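Call for participants: the Kinsella Shared Supper Study

Do you eat at home most evenings, with family, roommates or whoever happens to drop in? We would love to hear from you. Kinsella is a small research group with a soft spot for ordinary meals, and this spring we are looking for 59 households to keep a simple supper diary for us – what was cooked, who sat down, what got saved for later and who finished it the next day.

It really is the everyday stuff we are after, the plate of leftovers under plastic wrap and the chopsticks standing ready in their holder, so please don't feel you have to cook anything special on our account!

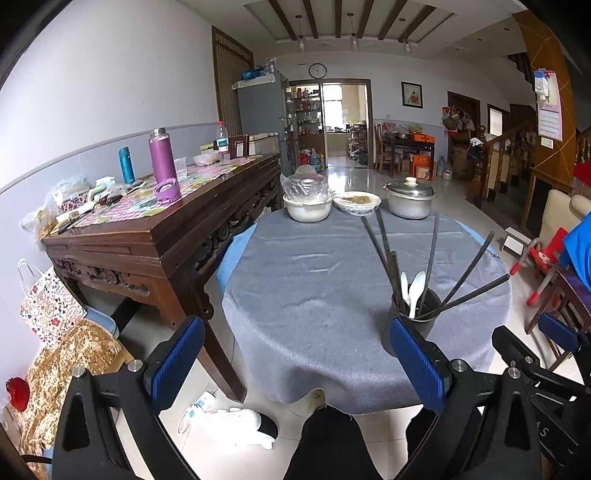 The diary runs for 14 days in March and takes a few minutes each evening, on paper or on your phone, whichever you find easier. After that we'll call you for one friendly chat, usually between 6 and 8 p.m., though we can work around bedtimes and late shifts. Every household that completes the diary receives a $59 grocery card, and yes, you still get it if you skip a night or two (we all do).

You need to be 18 or older and share at least 3 evening meals a week with someone else. Grandparents, students and people who can't cook are all very welcome.

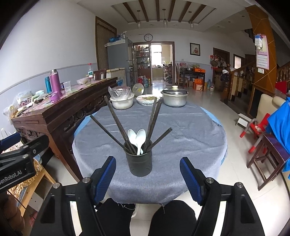
Darragh Ó Súilleabháin wrote to us after the last round that he had expected a chore and ended up calling his mother for her soup recipe, and that his kids still ask whose turn it is to fill in the diary.

To sign up, send us a note with your first name, the number of people in your household and a good time to call. Write to Kinsella Supper Study, Room 326, Gradel House. Questions are welcome too, even long ones.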